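カルコデックを外に連れ出した日

先週からずっと書こう書こうと思っていて、気がついたら洗濯物も畳まないままパソコンの前に座っています。例の屋外ローバーキット、Karkodeck(うちではもう「カルコ」と呼んでいます)の話です。前に「届きました!」とだけ書いたら、思いがけず何人もの方から「で、どうなの」とメッセージをいただいてしまって。お待たせしました。長いです。お茶を用意してからどうぞ。

まず、初めての方のために少しだけ。KarkodeckはVerbekeという小さなメーカーが出している四輪の組み立てキットで、遊歩道や公園の道を、自分で道の形を見ながら走ってくれるというものです。価格は684ユーロ。わが家の趣味の予算からすると、かなり思い切った買い物でした。夫には「自転車が買えるね」と言われましたし、ええ、買えます。でも自転車は私がこがないと進んでくれませんからね。

組み立てについては、説明書が思ったよりずっと丁寧でした。図が大きくて、ねじの種類ごとに小袋が分かれていて、袋の色と説明書のページの帯の色がそろえてあるんです。こういうところに気を配ってくれるメーカーには、つい点が甘くなってしまいます。いっぽうで車輪のハブをはめるところだけは力が要って、台所の床に座り込んで、うんうん言いながら押し込みました。ここは説明書に「しっかり押し込みます」としか書いてありません。どのくらいがしっかりなのか、手の感覚だけで決めるのはなかなか心細いものです。私の場合はカチッという音が二回したところで止めました。一回だと、あとで少しがたつきます。

配線は拍子抜けするほど簡単で、コネクタの形が全部違うので間違えようがありません。充電をして、ノートパソコンにつないで、Kondixという付属のソフトを入れて、そこまでで一晩。平日の夜に少しずつやっても、週末にまとめてやってもいいくらいの分量だと思います。

さて、問題はどこを走らせるかでした。うちの近くは石畳が多くて、最初の一回にはちょっと厳しい。そこで、Irnowの集合住宅のわきを通っている道にしました。広くて、まっすぐで、遠くの木立まで白っぽい土の道がずっと伸びていて、以前から散歩で気に入っている場所です。片側は芝生で、その向こうに赤茶色のれんがの建物。よく晴れて、雲も見えず、空の青がびっくりするくらい濃い日でした。
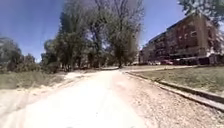

道の「見つけ方」について

Karkodeckのいちばんの売りは、地図を作り込まなくても道の続きを見つけて進む、というところです。カタログではさらっと一行で済まされているのですが、私はここがいちばん気になっていました。

Kondixの画面には、ローバーが「道だと思っているところ」が緑色で塗られて表示されます。これがもう、見ていて飽きません。コーヒーを片手に、ひたすら緑色の帯が伸びたり縮んだりするのを眺めてしまう。土や砂利の道の場合、両側が草ならそれほど迷わないようで、道の真ん中あたりに気持ちよく帯が伸びていきます。縁石のようなはっきりした線があるともっと機嫌がよくて、そちら側の境目はぴたっと決まります。

逆に苦手なのは、境目がぼんやりしているところ。砂っぽい地面がそのまま枯れた草地に移っていくような場所だと、緑の帯の端っこがふるふる震えるんです。人間だって「どこまでが道ですか」と聞かれたら困るような場所なので、責める気にはなれません。ただ、震えている間はローバーの速度も落ちます。これは安全のための仕様で、設定から変えることもできますが、私はそのままにしています。せっかちな方は気になるかもしれませんね。

それから砂利。粒の粗いところでは車体がけっこう揺れます。標準のタイヤは小さめで、説明書には「整備された小道向き」とあります。粗い砂利の上に乗ると、カタカタカタカタ、とミシンのような音を立てて進んでいくのがなんともかわいらしいのですが、そのたびに画面の映像もぶれて、緑の帯も少し遅れがちになります。別売りの大きいタイヤがあるので、砂利道がメインの方は最初から一緒に頼んでおいたほうがいいと思います。私は送料をけちって頼まなかったので、いま猛烈に迷っているところです。
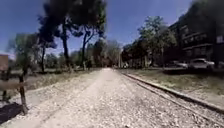 ちょうどその頃、サポート窓口とやりとりをする機会がありました。Verbekeのサポートは英語のメールなのですが、返事をくださったのがValdis Ķēniņšさんという方で、この方のメールがとてもよかったのです。こちらのつたない質問(「緑がふるえます、病気ですか」とほぼそのまま書きました)に対して、設定画面のどの項目を、どちらの方向に、どのくらい動かすかを順番に書いてくださって、最後に「まず一目盛りだけ動かして、同じ場所を走らせてください。一度に二つ変えないこと」と添えてありました。

この「一度に二つ変えないこと」が、私にはいちばん効きました。つい、あれもこれも触りたくなるんですよね。パンを焼くときも同じで、粉と水と温度を全部いっぺんに変えて、何がよかったのか分からなくなる。あの失敗を何度やったことか。

ということで、言われたとおり一目盛りずつ。設定の名前は日本語にすると「縁の慎重さ」とでもいうのでしょうか、英語の画面ではもう少しそっけない名前です。これを一つ下げたら震えがずいぶん落ち着いて、二つ下げたら今度は草のほうへ寄りすぎるようになったので、一つに戻しました。うちのカルコはそこで固定しています。個体差もあるでしょうから、そのまま真似をせず、ご自分の道で試してみてくださいね。

影の話もしておきます

買う前にいちばん知りたかったのに、どのレビューにも書いていなかったのが影のことでした。なので、しっかり書いておきます。

晴れた日の道というのは、人間の目で見ると「明るいなあ、木陰が気持ちいいなあ」で終わりなのですが、カメラで道を見ている機械にとってはなかなかの難所なのだそうです。日の当たっているところは白くとびぎみ、枝の影は黒っぽく、ぎざぎざで、しかも道の真ん中をふさぐように落ちている。障害物に見えてしまっても無理はありません。私だって、遠くから見たら枝が落ちているのか影なのか、近づくまで迷うことがあります。 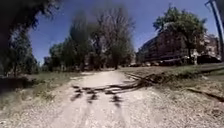

で、うちのカルコはどうしたかというと、最初の一回は止まりました。影の手前でぴたっと。五秒くらいじっとして、首をかしげるみたいに少し左を向いて、それからそろそろと進み始めました。思わず「大丈夫だよ、影だよ」と声をかけてしまって、ベンチにいた知らないおじさんに笑われました。恥ずかしい。

Kondixには「影の学習」という機能があって、同じ道を繰り返し走ると、平らな影を障害物と見なしにくくなっていくそうです。本当かしら、と半信半疑でしたが、三回目にはためらう時間がぐっと短くなり、四回目はほとんど減速しませんでした。日の角度が変わると影の形もすっかり変わるので、午後にはまた少しためらうようになりましたけれど、それでも朝の一回目ほどではありません。水曜日の夕方にもう一度走らせてみたときは、影が長く伸びているのにすいすい進んで、ちょっと親ばかな気持ちになりました。

気をつけたいのは、この機能を強くしすぎると、本物の細い枝まで影だと思ってしまうことです。乗り上げても壊れるような枝ではなかったのですが、車体がぐらっと傾いてひやっとしました。道ばたに枝や草の多いところでは、強さは真ん中より下がよさそうです。説明書にもこの注意は書いてあるのですが、巻末のとても小さな字なので、次の版ではぜひ前のほうに持ってきてほしいところ。

バッテリーのことも少し。標準のものは一つ399グラムで、手に持つとみかん何個分かな、という重さです(こういうたとえしか出てきません)。二つまで載せられるのですが、二つ載せると後ろが重くなって、曲がるときに少しお尻を振ります。私は一つだけ載せて、もう一つはかばんに入れて歩くことにしました。交換は工具なしで、ふたをぱかっと開けて差しかえるだけ。これは本当に楽です。手袋をしたままでもできました。

広いところに出ると

まっすぐな道がだいたい分かってきたところで、もう少し意地悪をしてみたくなりました。道がふわっと広がって、広場みたいになっている場所です。左に太い木、奥に膝くらいの高さの低い塀があって、真ん中あたりにも背の高い木が一本。道はその木の右側を回り込むように続いています。人間なら迷わず右へ行くのですが、さて、カルコはどうするのか。

区切りとして決めたコースは、Kondixの記録で268メートル。まっすぐな部分から始めて、この広いところを抜けるまでです。 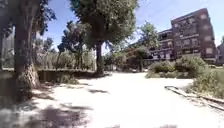
広い場所では、緑の帯がぶわーっと画面いっぱいに広がります。どこも道、ぜんぶ道。そうなるとローバーは「いちばん奥まで続いているところ」を選ぼうとするらしく、明るいところの奥へ奥へと進みたがりました。最初は塀のほうへ寄っていってしまって、だいぶ手前で止まり、向きを変え、また寄っていき、という具合にもじもじ。三往復ほど見守ったところで、私が手動に切りかえて助けました。手動の操作はスマートフォンの画面を指でなぞるだけなので、機械が苦手な方でもすぐ慣れると思います。

こういうときのために「目印」という機能があります。画面の上で、こちらへ行ってね、という方角を一つだけ教えておくのです。右の建物の手前に植え込みが並んでいるので、その方向に目印を置いてみたら、今度はするすると木の右側を回っていきました。目印は一つの道に二つまでしか置けないのが少しもどかしくて、できればもう二つ三つ置きたい。ただ、ソフトの更新で増える予定があるとお知らせに書いてあったので、楽しみに待つことにします。

縁石への反応もよかったです。右手に低い縁があるような場所だと、近づきすぎる前に自分からすっと離れます。そばで見ているとけっこうぎりぎりまで寄るので、心臓には悪いのですが。距離の設定を一段広くしてからは、私の心臓も落ち着きました。

困ったところ、まとめて

音。室内ではあまり気にならなかったのに、外の砂利の上ではなかなかにぎやかです。早朝の住宅のそばで走らせるのはやめておこうと思いました。

画面。日なたではスマートフォンの画面がまぶしくて、緑の帯がよく見えません。Kondixには「屋外表示」というのがあるのですが、色が濃くなるだけで、あまり変わらない気がします。私は帽子のつばで影を作って見ていました。つばの広い帽子、おすすめです。

人が来たとき。ちゃんと止まります。かなり手前で止まります。ただ、動き出すまでが長いので、立ち止まってこちらを見ていてくださる優しい方がいると、お互いにどうぞどうぞ、という譲り合いになってしまいます。わたしは毎回、走っていって抱き上げています。いい運動です。

砂ぼこり。帰ってから車軸のまわりを拭くのに、古い歯ブラシが大活躍しました。説明書には「乾いた布で」とありますが、布では届きません。白っぽい土はとにかく細かくて、玄関まで真っ白になりました。次からは新聞紙を敷きます。

どんな人に向いているか

夫にも使ってもらったのですが、彼は設定の画面を開いたきり、一時間出てきませんでした。数字をいじるのが好きな人には、それはもう楽しいおもちゃのようです。私はどちらかというと、カルコの後ろをてくてく歩いて、止まったら声をかけて、木の下で一緒に休む、という使い方が気に入っています。散歩の相手としては、なかなか悪くありません。

684ユーロの価値があるかと聞かれたら、組み立てから調整まで、ゆっくり楽しめる方にはあると思います。届いたその日にどこでもすいすい走るところを見たい方には、少しじれったいかもしれません。お子さんと一緒に作るなら、ハブのところだけは大人が手伝ってあげてください。あそこは本当に固いので。

大きいタイヤは、これを書いているうちにだんだん欲しくなってきました。たぶん今夜注文します。届いたら同じ道を走らせて、砂利のカタカタがどのくらい変わるか、またここに書きますね。質問のある方はコメント欄へどうぞ。Ķēniņšさんほど上手には答えられませんが、影の設定のことならだいぶ詳しくなりました。

それでは、洗濯物を畳んできます。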